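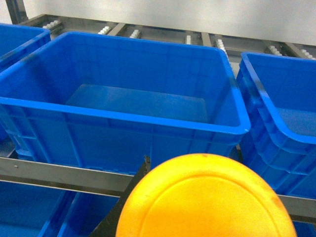 Hestmont Automation Practice Group
Minutes, April 12, 2018

Chair: Leonie Nepia. Sites on the call: Serberg and Lotimcombe.

1. Last minutes
Agreed with one fix: the Ruppert checklist is at draft 2, and it's a much better read than draft 1!

2. Crates and trays
Serberg has tried the rule that every crate on the rack starts the shift empty, and loves it. Operators now spot a stray part before the arm ever gets near it. Agreed to write it into the practice guide as a "must". Lotimcombe asked if trays on the table count too. Yes, at the start of a run.

3. Push-button switches
Long and lively talk, the best part of the afternoon. Leonie wants one switch per tray while two grippers share the space, with the second arm held back until the first is clear.
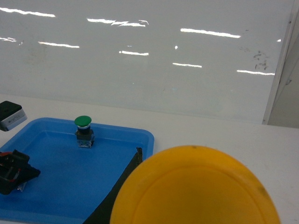
Serberg would like to allow more than one switch once the handover rule has been tested. Leonie is keen to see that happen and asked for 200 logged handovers first, with every stop written down, even the short ones. Agreed.

Fingertip checks: wear to be noted at each shift change, on the same sheet as the speed limits. Lotimcombe already does this and will share its sheet, to great delight.

4. Wording
Section 44 still says "should" where we mean "must". Leonie to redraft and send to both sites.

5. Other business
The full guide goes out for comment in December. Serberg offered to host the next meeting and a walk round the line.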